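Plokadance bench notebook, May, 7:40 a.m.

Aneroid barometer, Tellby case, second try at setting

Left it hanging overnight next to the mercury tube. Mercury reads 722 mm this morning, no correction for temperature yet. The Tellby reads 725. Yesterday evening the two were the same to within the width of the needle, so either my setting moved or the linkage sticks on a falling glass.

Tapped the case lightly. Needle dropped by half a division and stopped. Tapped again, no change. That points to friction in the chain or the arbor, though it doesn't cover the whole difference.

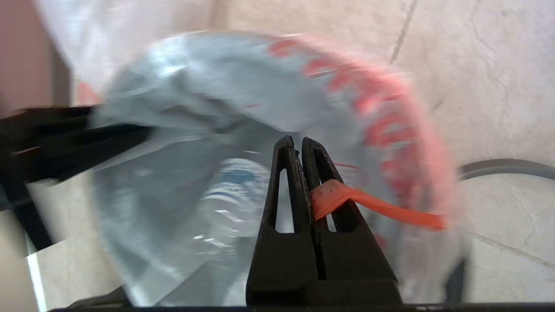
Took the bezel off and looked at the chain under the loupe. One link near the drum is bent a little and there is old oil on it, brown and tacky. Whoever had it last oiled the chain. It should run dry. Cleaned it with lighter fluid on a brush and let it air for an hour before touching the hairspring.

The hairspring is fine. Coils even, no rust, takes up the slack when I lift the chain with a pin.

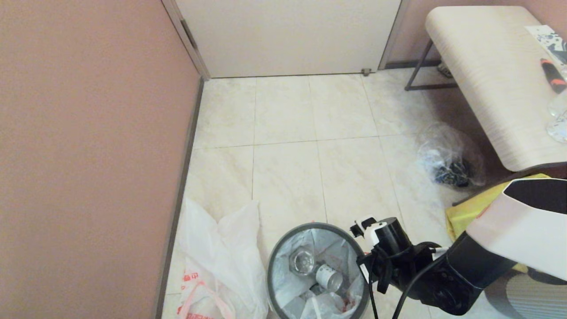

Second thing to sort out is height. The mercury tube is on the ground floor and the customer in Rarkotetti wants the dial set to sea level. Near the ground it takes 11 m of climb to lose 1 mm of mercury, close enough for a wall instrument. The error grows if you carry that rule too far up, and it shifts with air temperature — I would not use it for a house at 1000 m without going to the tables. I still need the height of his hallway, not the height of the town.

Refitted the chain at 11:15, set the needle to the tube with the screw at the back, then turned it two divisions off and back to see if it returned. It did, both ways. 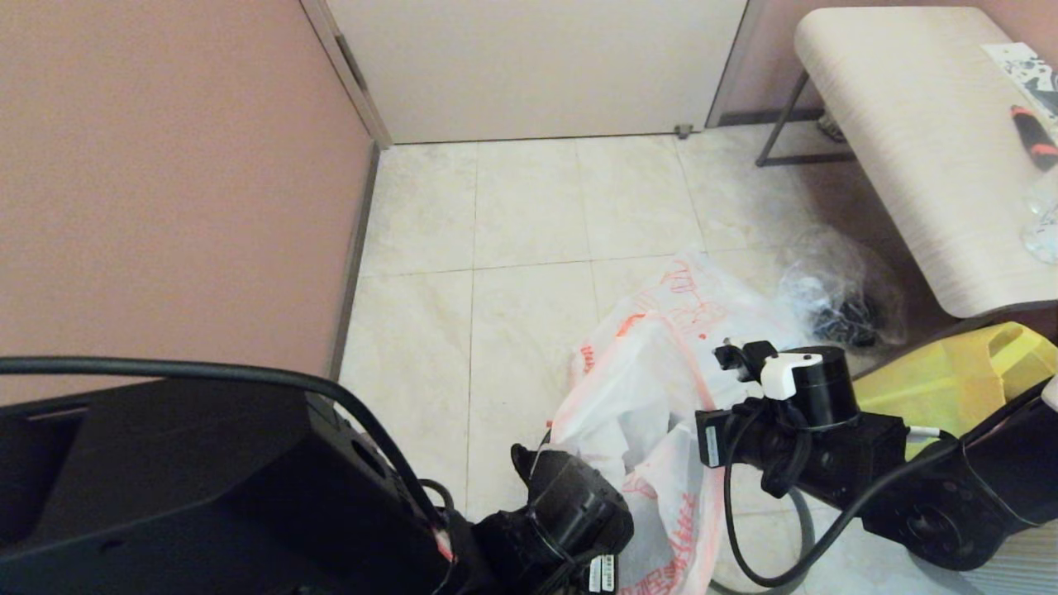
Still to do

Watch it through one full fall and one full rise before closing the case.
Straighten the bent link, or leave it alone if the readings hold.
Write the temperature next to every mercury reading. I forgot again.
Ask for the hallway height in meters.

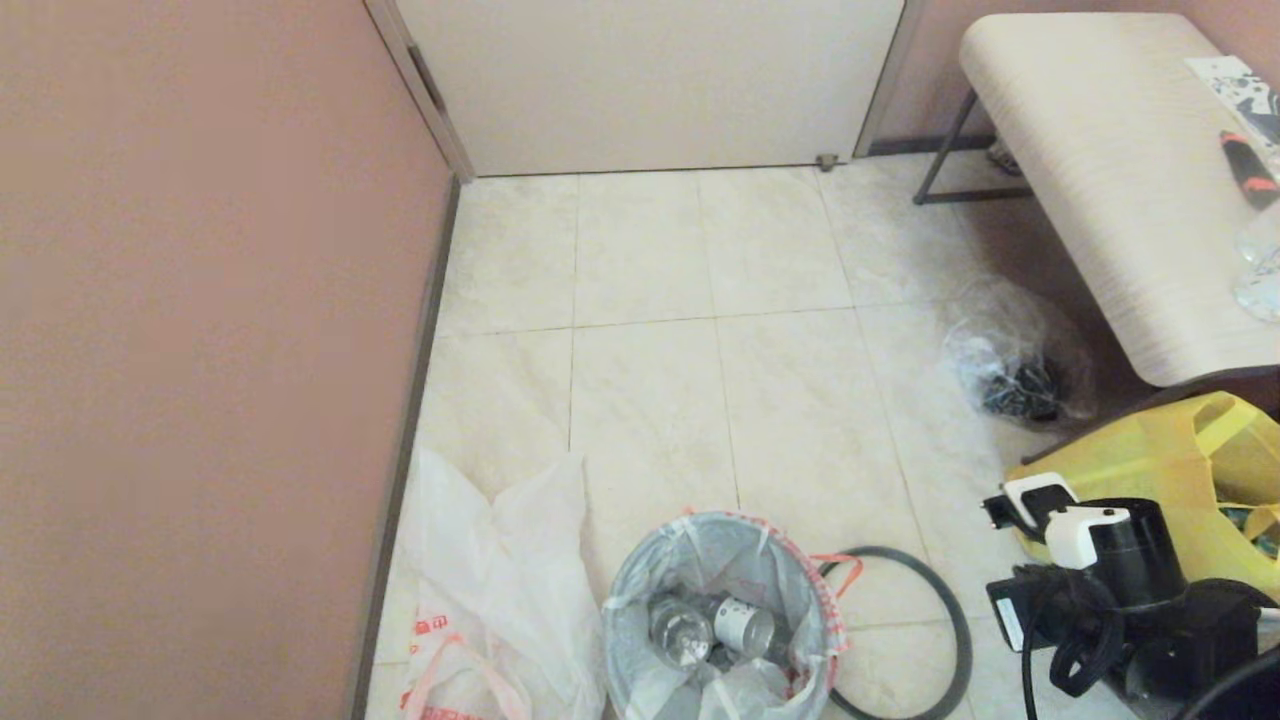
Dilruba Pramanik: I'd leave the bent link. I straightened one on a Samarakoon dial and it snapped the next week, and finding chain that fine took me most of the winter. Did you check the pivot on the long lever? Mine was gummed up there too.

Reply: Not yet. I'll look at it before the case goes back on.

Unsigned: Does the 3 mm go away if you correct the mercury for temperature? In a warm room the correction takes the tube reading lower, so I'd expect your gap to get bigger.

Recent entries
Cleaning a silvered dial without losing the numerals
Barograph pen leaves a blot at midnight
Tellby case, first try at setting
Cutting a new bezel glass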